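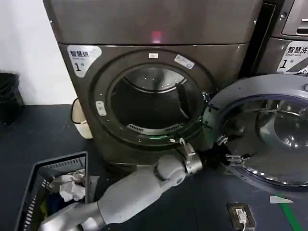
Unit 5: Gripper and Camera Trials at the Laundry Station

Course: Manipulation Lab, Semwal Technical College
Instructor: Akash Tomar

What you need before you start

Read the Unit 4 notes on force limits. Bring your group's trial sheet. The August revision is the one to use; the older sheet has no column for door angle.

The task

Each group works at dryer 1, the machine with the 智慧烘 label ("smart dry"). Washer 1 is next to it and is not part of this unit. The basket goes on the floor to the left of the dryer. The full task has three stages: open the door, move the clothes from the basket to the drum, close the door. You may be graded on one stage only if your group runs short of time.

Opening the door is harder than moving the clothes. The door swings to the right on a vertical hinge, so the hand has to follow an arc. If the controller tries to pull in a straight line, the force at the fingers climbs quickly and the grip slips or the arm faults.
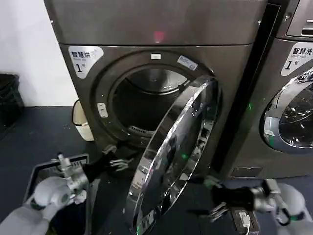 The arc also decides which arm does what. With the hinge on the right, the right arm can hold or guide the door while the left arm works at the opening. Groups that use one arm for everything have to let go of the door before reaching for the basket, and must then check that it has stayed where they left it. Both methods are allowed. Write down which one you used.

Grippers to compare

Eser hand: multi-finger, slower to close, good on loose cloth. Start with the closing speed at 200 on the controller scale.

Brerkine two-jaw: simple and quick, stronger at the tips. It tends to pinch a single layer of cloth and leave the rest behind. Start at 700 on the same scale.

The two scales look the same on the controller page, but the hands do not move at the same speed for a given number. Do not copy settings from one to the other.

Run the same clothes with both hands. Change one setting at a time and note it on the sheet. Put the pile back in the basket in a heap between trials. Folded clothes give better scores and are not accepted.
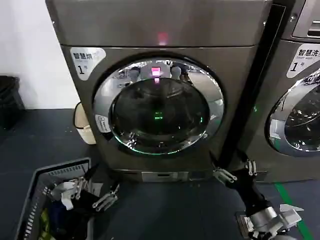
Figure 3. Dryer 1 with the door closed, one hand above the basket and the other near the base of the dryer.

Cameras

The head camera gives you the whole work area: both machines, the basket and the hands. Use it to plan the reach and to find the door. Chrome and glass are a problem for it. Reflections on the door ring move when the robot moves, and the Vurkusmont detector will sometimes report them as edges. Mask the ring before you fit the circle.
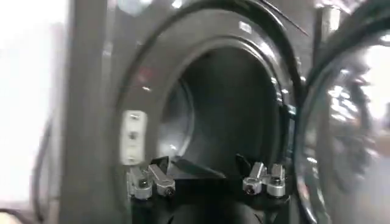 The wrist camera is for the last part of the reach, when the hand is too close to the opening for the head view to help. Its main weakness is that the gripper takes up a good share of the image. In the wrist view of the dryer, the gripper body covers the bottom center and there is a finger assembly on each side of it, so do not rely on the lower rim for alignment. The latch plate on the left of the opening is a better reference. The open door on the right is badly blurred at that distance, and its glass is full of bright streaks, so leave that side out of your match region as well.

Exposure should be fixed by hand. We use 2,000 as the starting value for the wrist camera. Lower it if the area beyond the left side of the machine washes out so far that it affects the match.

What to turn in

One trial sheet per gripper, signed by everyone in the group.
A half-page comparison of the two hands on the same stage.
One saved image from each camera, with your match region drawn on it.

The unit is worth 52 points. Late sheets go in the tray outside the lab.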